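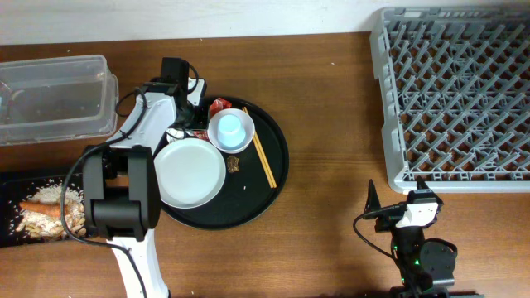 Clearing up after lunch at Melley: the round tray, the scraps tray and the dish rack.

About Melley

Melley is a small school for kitchen and dining work. We teach people how to receive a guest at the table, how to serve a simple meal, and how to clear everything away afterwards. The last part takes the most hours in our program, and many students are surprised when they see the timetable.

My name is Darius Bite and I opened the school in January with 13 students, in two rooms on Gotthorpe Street. Before this I worked many years in the dining room of the hotel Drultasetti, where I began with washing plates. I learned there that a guest remembers the food, but the people in the kitchen remember how the plates came back to them.

How we teach clearing

Every student eats lunch at the school, and every student clears it. We use the same order each day. First the paper goes out, the wrappers and the napkins. Then the leftover food goes to the black tray: rice, crumbs, nut shells, a carrot if somebody did not want the carrot. After this come the dishes, with the plate first, then the saucer and the cup, and the chopsticks at the end. They go to be washed and then to the gray rack.

We ask the students to carry the round tray with two hands during the first weeks. Some of them have worked in restaurants already and do not like this rule. They may use one hand after they pass the tray test, which is 48 steps along the corridor with a full cup.

The food scraps are collected in the evening by the Khaemba garden, which makes compost from them. They do not take the paper, so please look well before you empty the tray.

Our courses

The basic course is 29 lessons, always in the morning. It includes table setting, serving, clearing, dishwashing by hand and the care of wooden tables. The evening course is shorter and is for people who already have a job. We accept students from 16 years, and there is no upper age. Our oldest student until today was 68, and she now helps us with the lessons about cloths and drying.

The price includes lunch and an apron. Shoes you must bring yourself, closed and with a flat sole.

Visit us

You can come to see a lesson before you decide. Please write to us some days before, so that we can cook enough rice.

Page updated 4/12/19

46 shares
13 comments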